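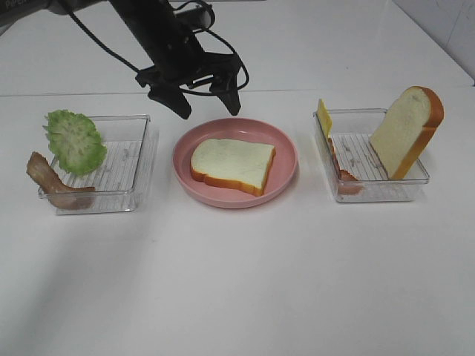
OK so. No post for three weeks, sorry, I know. Short version is I've been trying to pack lunch every single day since the new year and it has eaten all my writing time, which is funny becuase lunch is supposed to be the quick meal.

Typing this fast, the laundry buzzer is going to go any minute.

Background for anybody new. I work in the billing office at Penner, twenty-five minutes from home, and the only food in walking distance is the deli in the lobby and a gas station. The deli is good! Too good. Turkey on rye, chips, an iced tea, and there goes my afternoon plus a chunk of my paycheck. In January I finally added up what I spent down there last year. Over $700. On sandwiches. I did it at the kitchen table with the bank statements and then I did it again, hoping I'd missed a decimal.

So, packed lunch. Every workday. Rule is no buying unless it's someone's birthday or the fridge is broken.

Week one was bad. I made a giant pot of lentil soup on Sunday like the internet says to. Monday, lovely. Tuesday, fine. By Wednesday I was looking at it the way you look at a tax form. Thursday I "forgot" it at home. Bought the turkey on rye. Told Marlene Sandhu in the next cubicle that it was somebody's birthday somewhere.

Marlene has packed her lunch for as long as I've known her and has opinions. Her main one is that you can't cook a week of lunch, you can only cook a week of parts. Rice. Something roasted. Something crunchy. A sauce. Then you throw it together in the morning while the coffee's going and it's never quite the same thing. I nodded and ignored this for another week and then did it and yes, fine, she was right.

What I make on Sundays now:

Rice or barley, a big pan of it
Chickpeas roasted with paprika until they rattle
Hard boiled eggs
Whatever vegetable is cheap, cut up, half roasted and half raw
One jar of dressing

The dressing is two spoons of mustard, lemon, oil, a bit of honey, salt, shake. That's the whole recipe. Janaka in the comments last month asked for it and I never answered - there you go, Janaka.

Now salad. I was a salad failure for years. Brown edges, wet bottom, sad by 11 am. Things I did wrong, in no order. Dressed it at home. Put it in the box wet. Cut the leaves with a dull knife the night before. Put warm rice on top of it, once, what was I thinking.

What works for me is washing the lettuce Sunday, spinning it twice, then laying it out on a dish towel while I do the eggs. Proper dry. Into a box with a paper towel at the bottom and another on top. Leaves whole. Tear them at work. Mine goes till Thursday like that, Friday if it's romaine and I'm not fussy. Friday is usually the barley anyway. 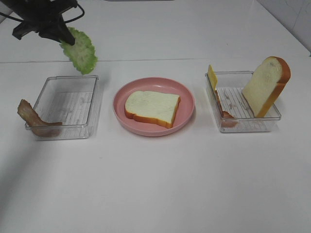

Leaf lettuce, left whole

Tomatoes ride seperately. Cucumber too. I don't care what anyone says about layering, I tried the jar thing where the dressing goes on the bottom and you tip it all out at lunch, and I had mustard in my bag for two days.

Oh - containers. I had a whole cabinet of them and not one lid that matched. Spent a Saturday morning on the floor pairing them up like socks. Kept the ones with partners, recycled the rest. I was about to order a fancy set from Elitz with the little dividers and the matching fork and then I saw the price and closed the tab. Plain see-through ones from the dollar store. You can see what's in there, so stuff gets eaten. When I used the old margarine tubs everything in my fridge was a mystery and half of it grew fur.

Lunch bag is the one I've had forever. Zipper sticks. Ice pack from when I did my knee.

Stuff that didn't work:

Pasta salad. Goes to glue. Maybe I overcook it, my mother says I overcook it.
Tuna at work. I was spoken to. Nicely, but spoken to.
Apple slices. Tried the lemon juice, tried the rubber band. Just bring an apple.
Freezing burritos. They were OK in the middle and lava at the ends, or the other way round. Roland Bickerstaff from the mailroom swears by wrapping them in a damp paper towel so I might try again in August when I don't want to turn on the oven.

Stuff I'd do again tomorrow: cold sesame noodles (not pasta, different, shut up). Leftover roast squash with feta. Egg sandwich but you carry the egg and the bread apart and put it together at your desk like a crazy person. Chickpea mash on toast, we have a toaster in the break room and I'm the only one who cleans out the crumbs.

Money so far. I've been keeping a note on my phone. I'm not going to post the numbers yet since I keep forgetting to count groceries that I'd have bought anyway, and then is an egg a lunch egg or a breakfast egg? My sister thinks I'm overthinking it. But I've bought lunch twice since the soup thing, and one of those really was a birthday, Anju's, we all went down together and I had the turkey and it was great. Not sorry.

The part I didn't see coming is I get my lunch hour back. No elevator, no line. I eat in fifteen minutes and then walk to the end of the Dorilgate lot and back, or read in my car with the seat down if it's raining. Finished a whole library book last week. A long one.

Buzzer. Have to go move the towels.

Next time, soups that I can stand past Tuesday - if you have one please leave it in the comments, nothing with celery. And yes Maëlle I still have your casserole dish, it's on top of the fridge, come get it.

Posted 2/22/26 in Food, Work
2 comments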